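Section 7: Preparing a Surface for Document Copying

7.1 Purpose of This Section

This section explains how to prepare a table or bench for use with the Storik copy stand. It applies to reading rooms, school libraries and local history offices that copy loose papers, bound volumes and small prints. Operators should read Section 6 (Column and Lamp Assembly) before they begin. The stand must be fully assembled and the column locked.

7.2 Choosing a Location

Place the stand on a level table that does not rock when pressed at the corners. Keep the table away from windows that receive direct sun. Daylight changes through the day, and pages copied in the morning will not match those copied in the afternoon. If the room has blinds, close them and leave them closed until the session ends.

Ceiling lights should be switched off where local safety rules allow. If they must stay on, use the same lights for the whole job and record this on the session sheet.

CAUTION: Do not place the stand above a radiator or heating vent. Warm air may lift loose sheets and can cause old paper to curl.

7.3 Laying the Background Sheet

1. Wipe the table with a dry, lint-free cloth. Do not use spray cleaners.
2. Wash and dry your hands.
3. Remove one background sheet from the storage tube and unroll it with the matte side up.
4. Leave the sheet flat under clean weights for 20 minutes.
5. Remove the weights and center the sheet below the column.
6. Tape the two rear corners first. Smooth the sheet toward you with the side of your hand, then tape the front corners.
7. Check for creases, dust and pencil marks. Replace the sheet if any mark cannot be brushed away.

NOTE: Use only matte sheets. Glossy stock reflects the lamps and will produce bright patches near the edges of the page.

7.4 Setting the Lamps

1. Set both lamps to the same height.
2. Turn each lamp head inward so that its beam crosses the center line of the sheet.
3. Switch on both lamps and wait until the ready light on each base is steady.
4. Look at the sheet from directly above. The tone should be the same from corner to corner.
5. If one side is brighter, move that lamp back a short distance and look again.

Make one change at a time. Moving both lamps together makes it hard to tell which adjustment had an effect. 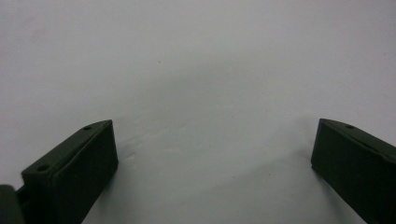 Figure 7-1. Uneven light on a pale gray-white surface: brightest at upper left, with soft shading across the middle.

Shading of this kind has several common causes. A lamp may be set too low, an object may stand between the lamp and the sheet, or the operator may be leaning over the table. Clear the space above the sheet, step back and repeat steps 4 and 5. If the shading remains, exchange the left and right lamps. A dark area that moves with the exchange points to a weak lamp, which should be replaced before work continues.

7.5 Recording the Setup

When the light is even, complete the upper half of the session sheet. Enter the room, the lamp height, the column height and the type of background sheet. Sign the entry. A second operator who takes over the job must be able to restore the same setup from the sheet alone.

Attach the session sheet to the folder for the collection being copied. Loose sheets should be sent to the Nararance office for filing.

7.6 Care and Replacement of Background Sheets

Replace the background sheet after 2000 exposures, or sooner if it becomes marked or yellowed. Replacement sheets are ordered under part number 329. Store unused sheets in the tube, upright, in a dry cupboard. Do not fold them.

CAUTION: Never use an eraser on a background sheet. Erasers polish the surface and leave crumbs that can transfer to original documents.

7.7 Further Assistance

Questions about lamps and electrical parts should be directed to Thulani Kekana, Equipment Services. Questions about fragile or oversized originals should be directed to Annatjie Adams, Collections Care, before the item is removed from its folder.

Section revised 2019-08-15. Continue to Section 8, Positioning Bound Volumes.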